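Section 2: Working out what to buy before you order anything

I wrote this part of the guide after we had already ordered the wrong things once, so please read it with a pen in your hand. It covers a two-gripper hand-held kit for table-top work at home or in a small workshop. Mounting and charging are in section 3.

1. Write down the jobs first. Mine were all kitchen-sized: picking up chopsticks, putting them back in a holder, that sort of thing. If your list has anything heavier than a full mug on it, stop and ring Cosmont before you go any further.

2. Decide how many grippers you need. I started with one and regretted it within a week! Plenty of jobs want one hand to hold and the other to move, and buying the second one later meant paying for delivery twice.

3. Set the budget. My starting figure was 849 pounds per gripper, and I put another 400 aside for spare pads, pins and leads. With a laptop and storage drives added, the whole lot came to 2932.

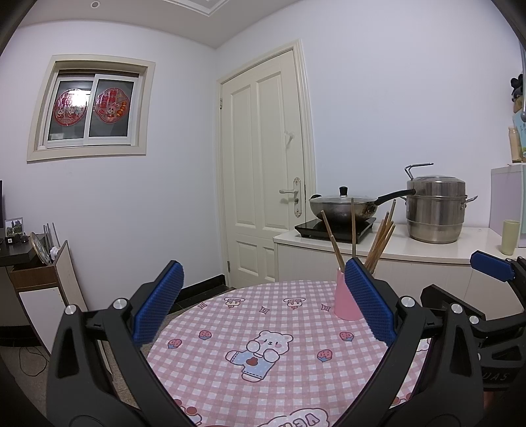
4. Measure the table you already have. An ordinary round dining table did us perfectly well, so don't let anyone sell you a bench until you've tried your own. Walk round it too, and check you can get your elbows out on both sides (Misaki Honda is left-handed and we hadn't thought of that at all).

Note: a patterned cloth is fine if that's what your real table wears. Clip it underneath if it slides about.

5. Buy the pads in matched pairs. Katayama sells them singly and it looks cheaper, but a new pad opposite a worn one grips badly on thin things. Plastura does a pack of 15 pairs, and that's the one I'd go for.

Caution: turn off any hob or cooker near the table before you start. You'll be looking at the fingertips and you won't be looking at your sleeve. 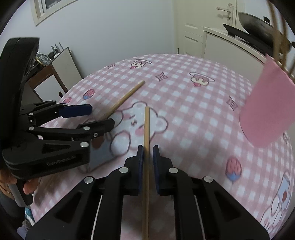 Do I need to buy special objects to practise with?
Ordinary things from your own drawers are best to begin with. Wooden chopsticks cost next to nothing, they're thin enough to show up a badly set finger, and you can replace them anywhere.

6. Send the order in one go. Zoriana Koval at the Zosdale office will check it against your job list if you attach both, and she's caught two missing leads of mine so far. Prices in this section were last checked on 30/07/2024.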